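Ondaletti Puts Robot Arms on Its Computer Refurbishing Benches, and Our Bench Crew Gets to Quit the Worst Part of the Job

March 4, 2024

Orum – I've run the refurbishing shop at Ondaletti long enough to have sore thumbs to show for it, so when the office asked who should write this announcement, I put my hand up. We're bringing robot arms onto our desktop line. The first 2 benches are up now, and the rest of the line follows in April.

For anyone who hasn't bought from us: we take in used office computers, open them up, test them, swap what needs swapping, and sell them again with a warranty. Schools buy them, small offices buy them, and a fair number go home with people who just want a decent machine for less money. We get through 214 towers in a normal week, and every one of them has to be opened and have its parts handled one by one.

That handling is what we're changing. Up to now a bench tech stood over a case all shift, bent at the neck, reaching past cables and sharp metal to put a processor or a stick of memory in place. It's fussy work. Do it forty times and your hands know about it. We rotated people, we bought better stools, we tried every kind of mat you can stand on (I have opinions on mats), and by the end of a shift everybody was still rubbing their shoulders.

The new benches come from Górecki, who built them up with us over a long run of visits, phone calls and one very late pizza order. The arm does the repeat placing. Our people prep the machine, set out the parts, check the work and make the calls about what's worth keeping. We named the setup Murnico, after losing a vote to the night shift, and the name has stuck!

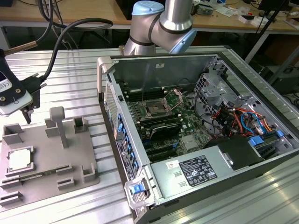 What I like best about Murnico is how much of it our own crew thought up. The gray plates that hold the parts are a good case. They're 3D-printed, and the layout came out of arguments at the bench over what should sit where. The processor gets its own square pocket with the metal lid facing up, and there are low slotted rails for parts shaped like cards. With the tower lying on its side and the socket bracket already flipped open, the person setting up can look from plate to board and see what's going where. We went through 11 versions of that plate before everyone stopped complaining, and I still hear about the fourth one.

Now for the question I got first, and got most, when we told the floor. No, we aren't letting people go over this. Everyone on the bench crew keeps their job and their pay grade, and we put that in writing before the first arm was bolted down. What changes is the day itself. Bench techs are moving into setup, inspection and fault finding, the jobs we never had enough hands for. Each of them gets paid training time, on shift. If somebody tries it and would sooner work in receiving or packing, they can ask for that and keep their rate.

I won't pretend it's all been smooth. Cables are a headache. Every brand of tower tucks its power leads somewhere different, and a loop in the wrong spot means a person has to stop and move it. Older cases with odd latches still go to a fully manual bench, and I expect they will for a good while. Some of our longtime techs are faster than the arm on a good morning, and they let me know it. That's fine by me. I didn't ask for these benches to win races. I wanted people to go home less beat up.

We've put 144 towers through the new benches so far, all of them checked by hand afterward, and we'll keep checking every one by hand until the crew tells me they're happy to ease off. They get the say on that.

If you're a customer, nothing changes in how you order, and prices stay where they are. If you run a shop like ours and want to see the benches, come by in April once the rest are in. We'll have a couple of afternoons set aside for visitors, and the people who work the line will be the ones showing you around. Wear closed shoes, please.

About Ondaletti

Ondaletti refurbishes and resells used desktop computers from its shop in Orum. Visits and press questions can be arranged through the front desk.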